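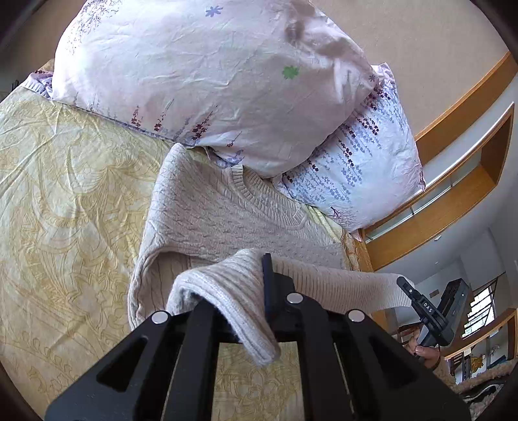

Celina Duda

I started Trultura with a folding table and a stubborn belief that robots should learn housework from the people who do it best! Today we're a team of 27, and most of us came from laundries, hotels and home care.

The work looks simple: a sweater on a bed, a gripper in each hand, and folding it again and again so a machine can learn how. Cable knit is hard (ask anyone here), and we love it for that.

What has changed for our folders is the day itself. Jeans and plain towels go to Uller, our folding robot, and people take the odd pieces, teach the grippers and tell the engineers when a finger is too wide. Everyone gets 30 paid hours of training, and two of our former pressers now run the Orellana workshop. I still fold most mornings, and my sleeves are still crooked. Come by in June, when we open the doors and let visitors try!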